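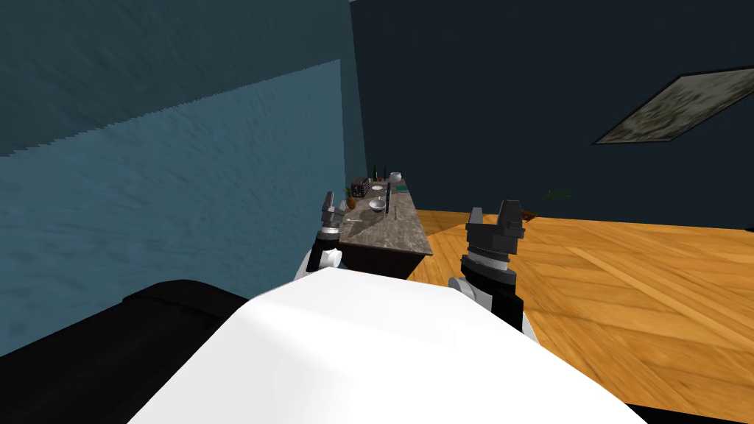 A kitchen island with a marble countertop on a dark wood base.

The Shared Kitchen Deserves a Place in Housing Policy

By Kadri Lukoševičius

Housing plans are written in bedrooms. The draft plan for the Kallari district, open for comment until Friday, December 31, 2021, provides for 1158 bedrooms and gives the kitchen two paragraphs. This essay argues that the balance is wrong.

A kitchen is where a household keeps its medicine, signs its school forms and settles its bills. When the room is too small for two adults to stand in, those tasks move elsewhere or are not done. The tenant survey published in May drew 1103 replies, and lack of counter space was named more often than noise or parking. 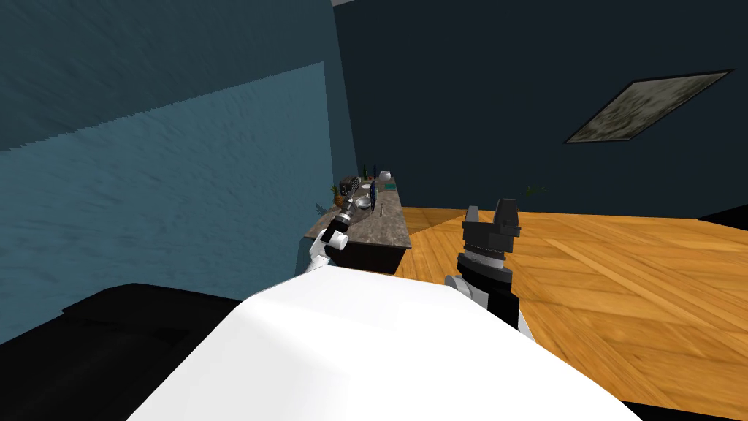
Teal walls and a wooden floor in a kitchen.

Ravinder Hiebert, writing for the landlords, has answered that larger kitchens raise rents. The point is fair and should be met directly. A modest increase in floor area does cost money - so does the steady turnover of tenants who leave after a single lease. The district has never published the second figure beside the first. 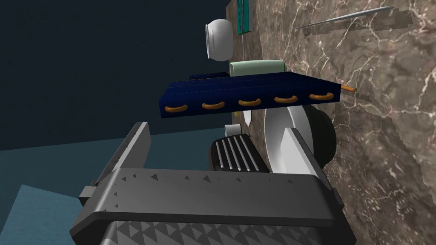 A black object with a rounded top and silver ribs.

The plan should set a minimum length of clear counter for every unit, whatever its size. It should also require one shared kitchen in each building of studio apartments, with posted hours and a named manager. The Drarkarberg buildings have worked on these terms for years.
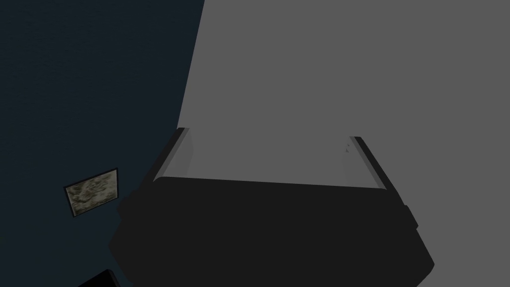
How to Comment

Written comments may be sent to Pacita Rivera at the district housing office. Letters should give the writer's street and state whether the writer rents or owns.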